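Skollus is looking for a part-time textile care and repair assistant

Location: Skollus workroom, ground floor, Dreßler Building
Hours: 19 per week, mornings
Contract: fixed term, 12 months, with the possibility of renewal
Start: December
Reports to: Saimi Mäkelä, workroom manager

About us

Skollus cleans, mends and stores household textiles for private customers and small hotels. Most of what comes through the door is table linen, blankets, curtains, cushion covers and bed throws. We also take soft toys and some baby items when they can be washed by hand. We do not handle leather, fur or wedding dresses.

We share the building with Lutetti, a furniture upholsterer, and we do a fair amount of work for them. When Lutetti recovers a set of dining chairs, the customer often asks whether the matching cloth or curtains can be cleaned at the same time, and those jobs come down to us. You will deal with their front desk most mornings.

The job

You will check in items, prepare them for cleaning, carry out small repairs and get finished work ready for pickup. The washing itself is done by two colleagues who have been with us for several years, and you will not be expected to run the machines during your first 3 months. After that we will train you on them if you want to learn.

A usual morning starts at 7:30 with the intake shelf. Every item gets a numbered tag and an entry in Ninell, our booking system. You write down the fiber if it is known, the size, any stains, any damage and whatever the customer has told us. Customers often remember what was spilled and when, and it saves a lot of time if that gets into the notes. Photos are added to the entry for anything valued over $300.

Once an item is checked in, it is laid out flat and gone over for hair, lint and crumbs before it goes anywhere near water. Fringes and tassels are combed out and any loose ones are tied off with thread. Open weaves need a light hand, and so do old linens that have been starched many times.

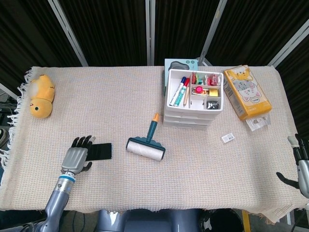 Repairs make up around half of the week. Most are simple: a dropped hem, a seam that has opened at the corner of a cushion, a missing tassel, a small hole in a wool blanket. You should be able to hand sew neatly and use a domestic sewing machine. Darning is useful but we can teach it. Larger repairs go to Saimi, who will decide whether we take them on or send the piece elsewhere.

The last hour of the shift is for pressing, folding and packing. Tablecloths over 112 inches long are rolled on tubes, and everything shorter is folded with tissue. Finished pieces are checked against the intake notes one more time, and if a stain has not come out we say so on the slip. We would like you to be comfortable telling a customer that.

What we are looking for

You need to have worked with textiles in some way, paid or unpaid. Dry cleaning, alterations, costume work, hotel linen, quilting and theater wardrobe have all been good backgrounds for people here. A certificate is welcome but we do not ask for one.

You should be able to:

Hand sew a blind hem and a ladder stitch
Tell cotton, linen, wool and common synthetics apart, or be ready to learn
Write short, clear notes in English
Use a basic computer program for bookings
Stand for most of a shift and lift a full linen bag of up to 30 pounds

Please note that we use unscented detergent but the steam room can still be hard on people with asthma. If this is a concern, come and spend an hour with us before you apply.

Pay and benefits

The rate is $21.50 an hour for the first six months and $23 after that. You will have paid vacation in line with your hours, a paid 15-minute break each morning and a staff discount on cleaning. There is free parking behind the building before noon. The bus stops across the street, though the first one on weekdays gets in at 7:20, so it is a little tight.

We close for two weeks in summer and between Christmas and New Year. You will need to take part of your vacation during those weeks. The busiest time is the run-up to the holidays, when the hotels send in their banquet linen, and we cannot approve time off then.

Trial morning

Applicants on the short list are invited to a trial morning of four hours, paid at the starting rate. You will check in a few items, do two small repairs and help with packing. Bring your own thimble and small scissors if you prefer them. We have everything else, including aprons. Closed shoes are required in the wash area.

How to apply

Send us a resume of no more than two pages and a few lines on the kind of sewing or textile work you have done. Two or three photos of repairs or finished work are helpful. They do not have to be professional pieces. A mended sweater is fine.

Applications can be left at the Skollus counter in an envelope marked "Workroom assistant" or sent through the contact form on our website. Please include a phone number and tell us the best time to call. Saimi reads the applications herself and replies to each of them, usually within two weeks.

If you have applied to us before, you are welcome to do so again. We do not keep old applications on file, so please send everything a second time.

Questions about the job can be put to Saimi Mäkelä by phone between 1:00 and 2:30 p.m., when the counter is quiet. Ask for the workroom.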